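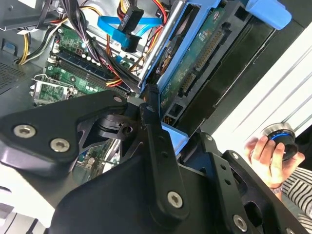

Gripper trials FAQ

Last updated September 2022

I get a lot of the same emails about the gripper comparison, so I've put the answers in one place. If yours isn't covered, write to me anyway, I like the mail. I'm slow in the spring and quick the rest of the year.

What are you comparing?

Four grippers, on one arm, doing the same small set of jobs inside old desktop computers. Pull a memory module, unplug a SATA data cable, unplug a SATA power connector, take out a hard drive in its caddy. That's the whole list. I wanted jobs that a person does in a few seconds without thinking and that a gripper finds really annoying, and the inside of a desktop tower is full of them!

The grippers go by their project names on the site: Prula, Zemerholm, Yuan and Drandcombe. Prula is the linkage gripper I built first. Zemerholm is the same idea with longer fingers. Yuan is a straight parallel-jaw design, and Drandcombe is the soft one with the rubbery pads that everybody asks about.

Why desktop computers?

They're cheap, I can get them in piles, and when I snap a clip off I don't feel too bad. They also have a nice spread of difficulty. A drive caddy has a release tab you can get hold of. A SATA data plug is small, stiff in one direction and floppy in the other, and usually has a bundle of power supply wires lying over it. If a gripper can deal with both of those I start to trust it.

How many tries does each gripper get?

100 per gripper, so 400 for a full round. I split each 100 evenly over the four jobs. I used to do fewer and the rankings flipped every time I repeated the thing, which told me I was mostly measuring luck.

And how did the last round go?

336 of the 400 came out as clean picks. The round before that was lower, but I changed two things in between (new fingertip pads and a fixed camera mount), so please don't quote the two side by side as if they were the same test. I did that myself in April and got a polite but firm email from Aitana Paredes, who was right.

What counts as a clean pick?

The part comes free, nothing else moves that shouldn't, and the part ends up in the tray. If the cable comes out but drags its neighbor with it, that's a fail. If the drive slides free and then drops, fail. If I have to touch anything, fail, even if I'm sure it would have worked in another second. I'm strict on that last one since the day I caught myself "just steadying" a case.

Where do you put the camera?

At the wrist, looking down along the fingers. I know, I know -- the gripper takes up a big piece of the picture that way. I tried an overhead camera for a whole round and it was lovely for planning the approach and useless for the last inch, where the arm itself blocks the view. With the wrist camera I lose part of the view to metal, but what I lose stays in the same place every time, so the software can learn to ignore it. The longer fingers on Zemerholm do make it worse, and I've had to shift the mount a little for that one.

Could you use both cameras?

Yes, and Nhung Đinh keeps telling me to. It's on the list. My worry is that once I add a second view I have to rerun everything, because the old numbers won't mean much next to the new ones. I'll probably do it when I've run out of other excuses.

Why is everything painted black?

The plates and links are black because shiny metal next to shiny connectors gave me terrible glare. The screws are still silver! I tried black screws and kept rounding the heads, since I couldn't see whether the hex key was seated. Silver screws it is. They're also handy as fixed points when I check whether the camera has crept out of line.

Do you leave the computers as they come?

Mostly. The processor gets taken out first if I want it out of the way, and I always pull the power cord and leave the machine unplugged overnight before the arm goes anywhere near it. Please do the same. The cables stay where they fell. I was tempted to tie them back neatly, and it would have made my numbers look great, but tidy cables are not what you find when you open a real machine.

Which job is the hardest?

The SATA data plug, by a mile. You need to grip the hard part at the end and pull straight, and every gripper I own would much prefer to grab the cable. Memory modules come second. The clips at the ends have to be pushed open before the module will lift, so it's two moves where the other jobs are one. The drive in its caddy is the easy one, as long as the gripper goes for the tab and doesn't try to lift by the circuit board.

So which gripper is best?

Depends on what you pull! Yuan is the most repeatable on memory modules. Prula is the best all-rounder and the one I'd keep if I could only keep one. Zemerholm reaches deep corners the others can't, but the long fingers flex and it twists things on the way out. Drandcombe is wonderful on caddies and hopeless on plugs, and I say that as someone who spent more on it than on the other three.

My linkage gripper is loose at the pivot. Is that normal?

A little play is normal. If you can wiggle the fingertip sideways with your thumb and see it move, it's too much. Take the finger off, check the pivot hole for wear, and put thread locker on the screw when it goes back. I check mine before every round. One of the Prula fingers loosened partway through a run last year and I threw away the whole set.

What's the row of small holes in the finger for?

Spare mounting positions. I've moved the fingertip pads up and down that row more times than I want to admit. If you're building your own, drill a few extra. It costs nothing and you'll use them.

Can the arm do this on its own, or are you driving it?

Both. The scored tries are all run by the software. In between I drive it by hand to record examples, and those never go into the score. I have 376 of the hand-driven runs saved so far -- some of them are pretty embarrassing, but I keep the bad ones too, because a clumsy approach that gets rescued halfway is useful to learn from.

How hard do you let it squeeze?

As softly as it can and still hold on. I start low and step up until the part stops slipping, then write that setting down and don't touch it for the round. Each gripper gets its own setting for each job. Some readers think that's unfair and I should use one force for everything, but then I'd be testing my choice of force.

Do you break much?

Fewer things than I used to. Clips on memory slots, mostly, and the odd plug. The motherboards themselves hold up well. I have wrecked one drive connector by coming in at a silly angle, and that was my fault for rushing the camera calibration.

Can I have your drawings?

Yes, for Prula and Zemerholm. Write to me and I'll send what I have. The drawings are a bit behind the hardware, so ask which version you're getting. I can't share Yuan or Drandcombe because I bought those.

Do you take suggestions for new jobs?

Please! The ones I'm leaning toward are unplugging the fat main power connector and lifting out an expansion card. The main power plug scares me a little. It takes a lot of pull, and I'm not sure my arm has it.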